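Clulbridge – the doors at Okano's test hall opened at 9 a.m. and the line was already out past the bike racks. 191 people signed in before lunch, which is more than the hall got all of last March.

Most came for the shelf stocking demo. Two arms, one rack, a lot of spaghetti. Visitors got to stand behind a rope and watch the pair work on packages from the floor, with questions taken in between runs. Ramil Ignacio, who runs the demo floor, did most of the talking and had nearly lost his voice by noon.

"Pasta is a pain," he said. "Slippery bag, stiff inside, and it rolls. If we can do pasta we can do most of the dry aisle."

The rule for the day was simple. 100 seconds per run, both arms going, any package that ends up back on the floor doesn't count. A bell for a clean run. Lots of kids waiting on that bell.

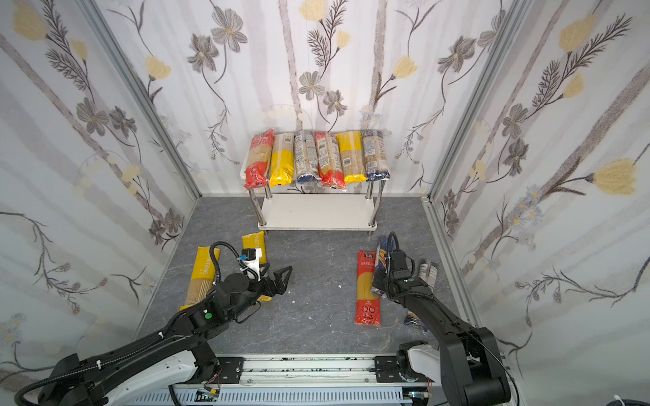 Clulbridge Weekly – Vol. 33, No. 2

Spaghetti was the pick for the whole morning, in different packages, so the arms had red, yellow and dark blue package ends to deal with. Flowered wallpaper on the booth walls got a few comments from the crowd. One woman said it was her grandmother's kitchen exactly.

Clakska, the grocery chain that is paying for part of the work, sent a group from its warehouse side. They stayed for the full morning and asked mostly about speed. Ignacio's answer: slower than a person, for now, and it will be a while. No store trial has been set. A Clakska manager would only say that they "like what they see" and want to come back when the arms can handle cans and bags in teh same run.

Not everyone was sold. A couple of night stockers asked what happens to their shifts – Ignacio said the arms are meant for back rooms first, and that staffing is a question for the stores. That got some grumbling.

Afternoon was talks, plus a walk through the Policarpio wing where the grippers get put together. Small rooms, so groups were kept short and some people had to wait quite a bit. Coffee ran out at 2.

Next open day not announced yet. Sign up sheet is at the front desk at Okano, side entrance, weekday mornings.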